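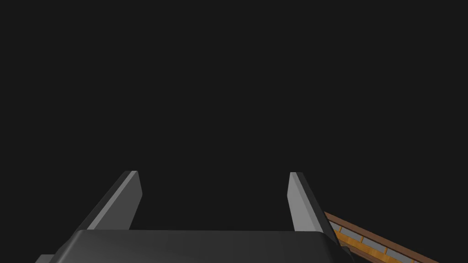
Figure 3. Rendered view with a flat, near-black background.

4.2 Naming dark colors

Dark shades gave us our most exciting results! Speakers from Dutstead and Fleratberg agreed easily on "black," but the words just beside it -- charcoal, soot, ink -- split them by age and by trade. Of the 442 people interviewed, 50 used a dialect word that Sundaram had recorded only among weavers.
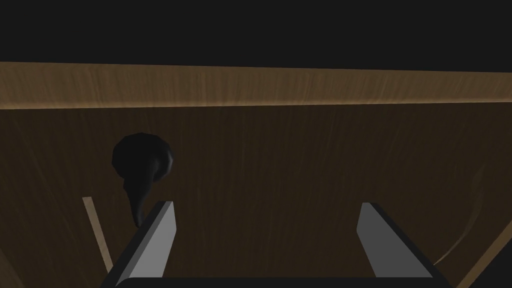 Figure 4. Lighter and darker brown wood grain below a black band.

Browns were richer still. Older speakers borrowed freely from tea, bark and molasses, and several terms are new to the Gounder word list. We take up their spelling in Section 5.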